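Media Studies Reader > Part Two: Formats > Chapter 8

Chapter 8
The Elimination Format: Structure, Editing, and Audience

8.1 Scope of the chapter

An elimination format is an unscripted television series in which a fixed group of participants is reduced, by a stated procedure and at regular intervals, until one participant or one team remains. The procedure may be a vote among the participants, the decision of a panel, a public ballot, a measured result such as a time or a weight, or a mixture of these. The format is defined by the procedure and the schedule. Setting, skill, and prize vary widely and are treated here as secondary.

Chapter 7 dealt with the studio quiz, in which most contestants appear for a single episode and the series carries no story from one week to the next. The elimination format differs on both points. Its participants return, and what viewers know about them in episode three depends on what was shown in episodes one and two. The producer of such a series therefore has two products to manage: a contest, which must be seen to follow its rules, and a serial, which must give viewers a reason to come back.

The chapter uses one series as a running case. Kiltgate was a cooking competition made by the production company Fostetti and shown over a single season. It is suitable for study on account of its plain rules and because its story editor, Kanini Mussa, kept episode logs in enough detail to allow the broadcast version to be compared with the recorded material. Readers do not need to have seen it.

8.2 Terms used in this chapter

Cast. The full group of participants at the start of the season. The word is used in the trade even where participants are not performers, and no judgment about authenticity is implied by it.

Challenge. A task set by the production, with a result that affects the standing of the participants. A challenge may lead directly to elimination or may only confer an advantage.

Immunity. Protection from elimination for one cycle. Immunity removes a participant from risk, and for that reason it also removes the participant from most of the suspense in the episode. Editors usually compensate by giving the immune participant a role as observer or adviser.

Interview. A recorded statement made by one participant to an off-camera producer, later cut into footage of other events. Interviews are commonly recorded hours or days after the event they comment on, although participants are often asked to speak in the present tense.

Reaction shot. A shot of a participant or judge responding to something. In a multi-camera recording the reaction and its supposed cause may come from different moments.

Cycle. One complete pass through the procedure, ending in an elimination or in an announced decision not to eliminate. A cycle and an episode usually coincide, but some series split a cycle across two episodes so that the result falls at the start of the second.

Cold open. Material placed before the title sequence. In elimination formats it tends to show the aftermath of the previous vote or decision.

8.3 The episode as a unit

A Kiltgate episode ran for 58 minutes without advertising. The logs divide each episode into five blocks, and the same division can be applied, with small changes, to most series of the type.

The first block restates the situation. It reminds the viewer who left in the last episode and who came close to leaving, and it introduces the question that the new episode will answer. New viewers are served by this block, but its main function is to select. Of everything that happened in earlier episodes, only the material relevant to the coming result is repeated, and an attentive viewer can often narrow the list of likely eliminations from the recap alone.

The second block sets the challenge. The host states the rules, the time limit, and the consequence. In Kiltgate the rules were always given twice, once to the participants and once in voice-over, and the voice-over version was the shorter. Differences between the two are worth noting. In one episode the participants were told that a dish had to include a grain, and the voice-over omitted the condition. The point did not come up in judging and the omission shortened the block.

The third block is the challenge itself. It is the longest and the most heavily compressed. A cooking task of 96 minutes was reduced to 14 minutes of screen time or less, with several participants working at once. Compression on this scale cannot be done evenly. The logs show that a participant who would finish in the middle of the ranking received little coverage in the third block, while those at the top and bottom received a great deal. Coverage thus follows from the result, even though on screen it comes before it.
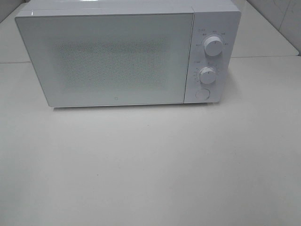

8.4 Judging and the delayed result

The fourth block presents the work to the judges, and the fifth announces the decision. The two are separated in nearly every series by a short passage in which the judges confer or the participants wait. This passage carries little information. Its function is to hold the result back until the viewer has formed an expectation.

Three methods of delay are in general use. The first is the interrupted sentence, in which the host begins the announcement and the editor extends the silence before the name. The second is the false order, in which a safe participant is called forward in a way that suggests danger. The third is the extended review, in which footage from the challenge is replayed with new interview comment. Kiltgate relied on the third. Mussa's log for the fourth episode records a review of eight shots, of which five had already appeared in the challenge block — the remaining three were new, and all three concerned the participant who then left.

The judges on Kiltgate made their decision in private, and the deliberation shown to viewers was a shortened version. The chair of the panel, Mercy Makori, discussed the practice in a production seminar that followed the season:

"We would talk for an hour. Most of it was about seasoning, and most of it was agreement. What went out was the one point on which we had disagreed, and that was fair enough, but it made us look like people who disagreed all the time."

Her remark identifies a general effect. Where a long and mostly uniform discussion has to be reduced, editors keep the exceptions. The resulting sequence may be accurate in each part and still give a misleading account of the whole. The same effect operates on the cast. A participant who is calm for a full working day and irritable for two minutes may be known to the audience mainly for the two minutes.

8.5 The recurring character

Viewers of a long season sort the cast into types, and productions assist them. The types most often listed in the literature are the strategist, the underdog, the storyteller, the parent figure, and the rival. No series needs all of them, and one person may pass from one type to another as the cast shrinks.

The storyteller deserves separate attention because the type is produced largely in the interview room. A storyteller supplies comment that is long, colorful, and loosely connected to the matter at hand. Such comment is expensive to edit and rarely advances the contest. It is kept because it can be quoted. A remark that viewers repeat to one another extends the reach of the episode beyond its broadcast.

In Kiltgate the type was filled by a participant identified in the credits only as Langat. Langat placed in the lower half of most challenges and had no clear path to winning. The logs nonetheless list interview material from Langat in every episode up to the elimination, usually in the second block, where it introduced a task that Langat would go on to perform without distinction. After the elimination, the second block was shortened and the host's voice-over took over the work of introduction.

Two explanations can be offered. On the first, the editors used Langat as a comic guide and the low placement was incidental. On the second, the low placement was necessary: a storyteller who also wins has to be treated as a contender, and the comic tone then interferes with the contest. The evidence from one series does not settle the matter. Students should compare at least one other season before choosing between them.

8.6 Fairness and disclosure

The contest half of the format is governed by a rule book, which participants receive and viewers generally do not. The rule book for Kiltgate set out the challenge conditions, the grounds for disqualification, and the powers reserved to the production. Among these powers was the right to cancel an elimination. It was used once. The broadcast attributed the cancellation to the high standard of the dishes and did not mention the rule under which it was made.

Disclosure practice differs between producers. Some print a notice in the closing credits stating that the production was consulted on eliminations. Others state that judges acted alone. A notice of either kind is usually on screen too briefly to be read in full, and its wording should be transcribed from a recording before it is cited in written work.

A second question concerns the order of events. Placing an interview recorded after a result beside footage recorded before it is accepted practice, and few viewers would object if they were told. Joining two halves of different sentences is not accepted, although it occurs. Between these cases lies the reaction shot moved from one conversation to another. Section 9.4 in the next chapter returns to the moved reaction shot and gives a procedure for detecting it from clothing, light, and background sound.

8.7 Preparing to analyze an episode

The exercises at the end of the chapter ask for a block analysis of one complete episode. The season finale should be avoided, as finales combine two or more cycles and depart from the usual block order. An episode from the first third of a season is preferable.

Record the start time of each block to the nearest second. Enter each interview excerpt on its own line with the speaker, the length, and the event it comments on. Where the event is uncertain, leave the column blank. Clips from previous episodes are entered in a separate list.

The model log reproduced in Appendix C was prepared from the sixth episode of Kiltgate. It uses the abbreviations introduced in Chapter 3, with one addition: the letter V marks host narration recorded after the event. The Jirnmont notation, which some older studies prefer, records shots in place of blocks and cannot be converted directly. Students working from those studies should build a new log from the episode itself and use the published one only to check their times.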